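手で教える人に会ってきた

ディッテ・ソロッドセン(Ditte Thoroddsen)さんに話を聞きたいと言い出したのは私のほうで、待ち合わせの店を間違えたのも私です。Lolelo、と手帳に書いてありました。正しくはLoleo。エルが一個多い。朝から地図アプリと格闘して、着いたらもう先方は二杯目のコーヒーを飲んでいました(すみませんでした!)。

ディッテさんはVavbyという小さな会社で、ロボットに作業のお手本を見せる仕事をしています。肩書きを聞いたら「名刺には技術職って書いてあるけど、母には『つかむ係』って説明してる」とのこと。前の職場のÞorgeirsson(読み方を三回教わりました。ソルゲイルソン、でいいはず)では遠隔操作のほうをやっていて、両方を知っている人から話を聞ける機会なんてそうそうないので、最初から前のめりで質問してしまいました。

「遠隔操作って、最初はものすごく楽しいんですよ。自分の手の動きにアームがついてくるでしょう。で、30分で肩が終わる」

終わる、と言いながら本当に肩を回すんです。画面を見ながら別の部屋の腕を動かすので、指先の感触がこちらに戻ってこない。コップに触れたのか、まだ手前なのか、目だけで判断するしかない。「触ってるつもりで空気をつかんでるんです。後で記録を見ると、いったい何をしてるんだろうこの人、って思いますよ。自分なんだけど」
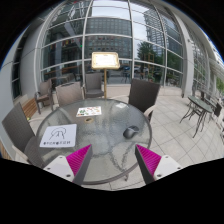
手持ちのグリッパーに替わって何がいちばん変わりましたか、と聞いてみました。ディッテさんの答えは「外に出られること」。遠隔操作だとロボット本体のある場所でしか教えられないけれど、指の部分だけを自分で握って歩けるなら、テラス席だって作業場になります。波打ったガラスの天板にマウスがひとつ、まわりは編んだ椅子、奥は大きなガラス張りの建物で、外の景色がまるごと映り込んでいる。研究室の机とはずいぶん勝手が違います。「ガラスは好きじゃないです、正直に言うと。でも世の中のテーブルって白くて平らなのばかりじゃないから。苦手なものほどたくさん見せておかないと」

なるほどなあ、と思って、じゃあ難しい物をつかむほうが価値があるんですかと聞いたら、首を横に振られました。

「物が難しいかどうかより、近づき方ですね。新人さんはね、みんなまっすぐ行くんです。最短距離で、すっと行って、ぱっとつかむ。人間としては百点。でもお手本としては困る。どこで向きを合わせたのか、どこで幅を決めたのか、速すぎて残らないんですよ」

Vavbyでは新しく入った人に、まず同じ物を44回つかませるそうです。なぜその数なのかは「前任者が決めたので、私も知りません」。15回目くらいで飽きて雑になり、そこを過ぎると今度は妙に丁寧になる。ディッテさんはその両方を残しておくと言います。雑な回も捨てないんですか?

「捨てません。雑だけど成功した回は大事です。雑で失敗した回には、失敗って印をつける。いちばん困るのは、失敗したのに途中でごまかして直して、何もなかった顔をしてる回。私もやりました、昔」

ここで店の人がお皿を下げに来て、話が少し脱線しました。アイスランド語の早口言葉を教わったのですが、私の発音がひどすぎて書けません。

戻って、道具の話。グリッパーの指は二本だけです。マウスみたいに背中の丸い物は、どこを挟むかで迷いませんか。 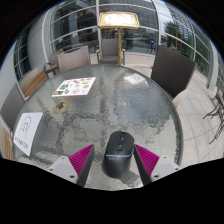

「迷いますよ。でも迷ったら、迷ったまま手を動かさないこと。いったん止まって、決めてから行く。止まってる時間も記録に入るから、それはそれでいいんです。ふらふらしながら近づくと、ふらふらを覚えちゃうので」

私も料理中によくふらふらしているので、耳が痛い。ディッテさんいわく、指を開く幅も新人さんは広すぎることが多いそうです。ぶつけるのが怖くて全開のまま近づき、最後に一気に閉じる。すると物が片側に押されてずれる。「両側の指が同時に触れるのが理想。片方が先に着くと、もう片方が来るまでのあいだに滑っちゃう。特にこういう軽い物は」と、目の前の砂糖の袋を指二本で挟んでみせてくれました。きれいに持ち上がりました。真似した私の袋は床に落ちました。

整理にはCllulerではなくCluller(これも綴りを直されました、今日は綴りの日です)という社内の仕組みを使っているとのこと。撮った記録に短い言葉をつけていくのですが、その言葉選びで同僚4人がしょっちゅう揉めるらしい。「『取る』なのか『持ち上げる』なのか。『置く』と『戻す』は同じか。昼休みがそれで消えたことがあります。結論? 出てないです。今は両方書いてます」

遠隔操作に戻りたいと思うことはありますか、と最後のほうで聞きました。少し考えてから、重い物のときは、と。手持ちだと自分の腕で持てる物しか教えられないし、人間の手首は器用すぎて、本物のアームでは届かない角度に平気で曲がってしまう。「帰ってから再生してみて、あ、これロボットには無理だ、って気づくんですよ。私の手首が悪い。だから手首に軽くテープを巻いてる日もあります。曲げたら気づくように」

テープはこの日は巻いていませんでした。お休みの日だったんです。それなのに帰り際、コートの袖に腕を通しながら「今の、角度がだめですね」とつぶやいていました。次は6月に、今度は作業しているところへお邪魔する約束をしています。店の名前は、先方に書いてもらいました。

コメント(4) シェア 15
お問い合わせ | © 無断転載はご遠慮ください | ページの先頭へ戻る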